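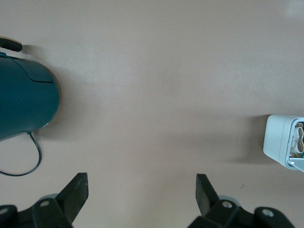
Garra aberta sobre a mesa, com o mouse azul-esverdeado à esquerda e o cabo preto fazendo a curva.

Galeria: o dia em que o Dernix parou
Junho de 2022

Imprimir | Enviar por e-mail

Que semana! Estávamos na tentativa 227 da série de arrumação de mesa quando o Dernix travou com a garra no ar e não respondeu a mais nada. Já tínhamos visto paradas curtas, mas dessa vez foram 37 minutos sem comunicação com o controlador Dommont — e que aula foi essa!

O registro mostrou 89 mensagens perdidas na linha do punho, quase todas no mesmo trecho do movimento, quando a junta gira para descer. Trocamos o conector, a falha voltou. Trocamos o chicote inteiro e aí sim, silêncio total no registro (uma beleza de ver).

O que mais nos preocupou foi outra coisa: ao religar, a garra fechou sozinha, com força máxima, antes de qualquer comando. Ninguém estava com a mão perto. Mesmo assim, o modo de partida mudou no mesmo dia: agora o Dernix liga sem torque nos dedos e só libera o movimento depois de confirmação no painel.

A bancada Chauhan repetiu o teste com três partidas a frio e a garra não se mexeu em nenhuma. A Dullon ainda vai receber a mesma correção — até lá, religar só com a área isolada, combinado?

Imprimir | Enviar por e-mail
Compartilhamentos: 37 | Comentários: 3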